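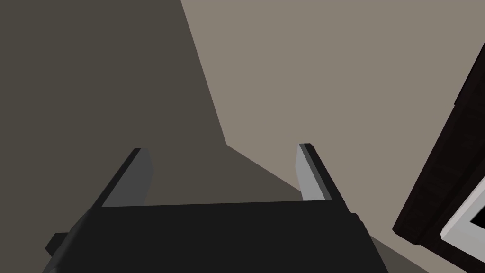 *Two grey-faced fingers, nothing between them.*

# Family formals in 20 minutes - how I run the list

Updated 4/5/24, quick one as I keep getting asked. How to get through the group photos at a wedding without losing half the drinks reception. Assumes one photographer, one helper, a list agreed beforehand.

## Before the day

Send the couple a form six weeks out. Mine is in Plemora but a plain email does the job. Ask for:

- full names, not "Mum's side"
- anyone who can't stand for long
- anyone who shouldn't be put next to each other (divorces, feuds, the lot)
- one loud person from each family

Cap it at ten groups. Couples will send 18. Push back. Two minutes a group is realistic, and that's with everyone present and sober.

Then order it. Biggest group first, then peel people off. Never build up from small - you end up chasing uncles round the bar. So:

1. Everyone, both families
2. Side A, extended
3. Side A, parents and siblings
4. Side A, parents only
5. Grandparents - go and let them sit down
6. Same again for side B
7. Wedding party last, they'll wait

Print it twice. Big type. One for you, one for the helper.

## Picking the spot

Get there early and walk it. You want open shade, level ground, and within shouting distance of the drinks. At Fullulmont last September I used the north wall of the barn, flat light the whole afternoon, no squinting. Lovely cedar 300 metres off down the lawn and I ignored it. Grandparents in heels on grass - no.

Have a wet weather spot too. Decide it before the ceremony, tell the helper.

## Camera settings

Starting point, adjust as you go:

- f/5.6 for one row, f/8 for two or more
- 1/250 or quicker
- Auto ISO with a ceiling you're happy with
- 50mm if there's room, 35mm if not, keep people away from the edges at 35

Focus on the front row, nearest the middle. Check at 100% after the first big group, then leave the screen alone.
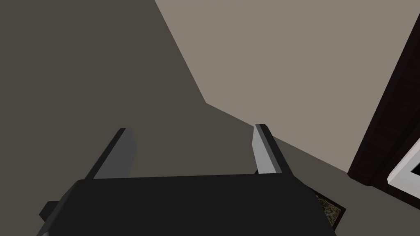
*Gripper, dark housing, fingers spread wide apart.*

## On the day

Helper calls group one AND tells group two to stand by. This is the whole trick realy. While you shoot one the next is already bunching up beside you.

Couple stay put. Everyone else moves round them. Don't let them wander off for a hug between groups.

Gaps - tell people "closer than feels normal". Bags and glasses down, phones out of pockets. Tall ones at the back, but don't fuss over it.

Five frames per group, more for kids. Count down out loud, fire on two as well as on one, you'll get the blinkers.

Guests shooting over your shoulder: give them ten seconds first, then ask for eyes on you.

## Afterwards

Two cards in the body, both go in seperate pockets. Back up that night. Wedding before last I came home with 1,953 frames and delivered 626, and the formals were the quickest bit of the cull. For blinks I swap heads from the next frame in Rillance, tripod helps but handheld is fine if you don't shift your feet.

Name the formals folder by group so the couple can find Gran. Prints go through Begay, matt, they always order the grandparents one first.

List template is on the downloads page. Questions to me - Everett Szabo - through the contact form, slow to reply in wedding season.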